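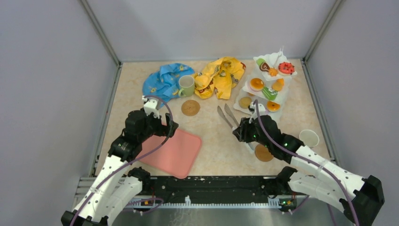 Becher, Keks und rosa Tablett auf der Tischplatte in Marmoroptik. Foto: Rultska

Rultska bringt die kleine Kaffeepause zurück auf den Tisch

Tulovcombe, im Februar. Ich gebe es gern zu: Bei uns im Büro wurde der Kaffee lange im Stehen getrunken, zwischen Tür und Angel, mit dem Keks in der Jackentasche. Damit ist jetzt Schluss! Ab sofort gibt es unsere neue Tischserie Oso, und ich freue mich wirklich sehr, dass ich sie vorstellen darf.

Zu Oso gehören Becher, Tabletts und Stofftücher in Farben, die gute Laune machen (ja, auch Rosa, da war ich stur). Der Becher in Blassgrün ist mein Liebling, er hat einen ordentlichen Henkel und steht bei mir seit Wochen neben der Tastatur. Beim Tablett haben wir lange über die Ecken gestritten. Abgerundet sind sie geworden, und mein Kollege Sudheer Fernandes hat inzwischen eingesehen, dass das schöner ist.

Die gemusterten Tücher gibt es in Blau und in Gelb. Bitte nicht bügeln, wenn Sie keine Lust dazu haben – zerknüllt neben dem Becher gefallen sie mir fast besser. Und zwei Buttermesser dürfen ruhig mit auf den Tisch, falls aus dem Keks doch noch ein Brot wird!

Vor dem Start haben über 200 Leute in Tulovcombe mit unseren Mustern Pause gemacht, 147 davon haben uns danach geschrieben, manche gleich seitenlang. Danke dafür, wir haben alles gelesen.

Oso ist im Rultska-Laden in Tulovcombe und im Onlineshop erhältlich. Muster für Redaktionen verschickt Trilok Bansal, Fragen beantworte ich gern selbst, am liebsten vormittags.

Frida Riis
Presse, Rultska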